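Tavo Task Board Kit: Evaluation Group
Minutes of the second review meeting, Jurthorpe, March 8, 2021 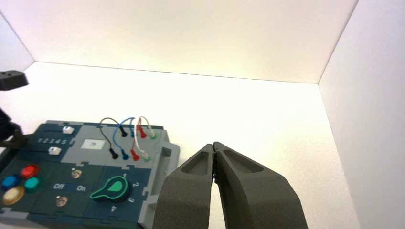 1. Present and apologies

Present: Detlef Schwerdtfeger (chair), Noel Fajardo (minutes), two members of the test cell staff, one representative of Rusari (supplier). Apologies were received from purchasing.

2. Minutes of the January meeting

Accepted with one correction. Item 4 should read "supplier to quote for spare boards", not "spare cables".

3. Scope of the kit

The Rusari representative went through the contents of the kit on offer. The board is built up from interlocking sections, so that a section can be changed without replacing the whole panel. The group confirmed that the functions of interest are the push buttons, the toggle switches, the rotary selector and the four patch cables (black, blue, red and white).

DS asked whether sections could be bought singly. Rusari confirmed that they could, with a minimum order to be stated in the revised quotation.

4. Test results to date

NF reported 1,052 logged attempts across all functions. The planned figure for each function was 200. This has been met for the push buttons and the rotary selector. The patch cables stand at 130 and will be continued.

Push buttons: no faults logged on the board side. Failed attempts were put down to approach angle.

Toggle switches: the group discussed whether a push with closed fingertips should be scored the same as a grip and throw. Agreed that both count, but that the method must be entered in the log.

Rotary selector: positions 1 to 4 are to be treated as separate targets. NF noted that the earlier log sheets give only "turned" or "not turned" and cannot be split by position. These entries will be kept but left out of the position table.

Patch cables: the slowest function by a wide margin. The cables cross one another between the two rows of sockets, and the order of removal affects the result. DS proposed a fixed order of black, blue, red, white for the remaining runs. Agreed.

5. Enclosure and lighting

The white floor and walls are to be kept for all further runs. One member of staff asked for a darker floor panel to be tried, on the grounds that light grey parts of the board are harder to separate from a white background. DS was content for this to be done after the main series -- the present results should not be mixed with a second condition.

6. Fingertips

Ruddock has offered a narrower fingertip set on loan. NF considered the present fingers adequate for the buttons but wide for work between neighbouring plugs. The loan was accepted. Cable runs with the new fingertips will be logged under a separate heading.

7. Service contract

Rusari offers a yearly service visit with replacement of worn switches and sockets. The draft sets a limit of 500 operations per socket between inspections. DS regarded this as low for a test cell and asked for the basis of the figure. The representative did not have it to hand and will supply it in writing.

No decision was taken on the contract.

8. Actions

NF -- complete the patch cable runs in the agreed order.
NF -- revise the log sheet to show selector position and toggle method.
DS -- confirm loan terms with Ruddock.
Rusari -- revised quotation, including single sections and spare boards.
Rusari -- written basis for the inspection limit.

9. Next meeting

To be arranged by NF on receipt of the revised quotation.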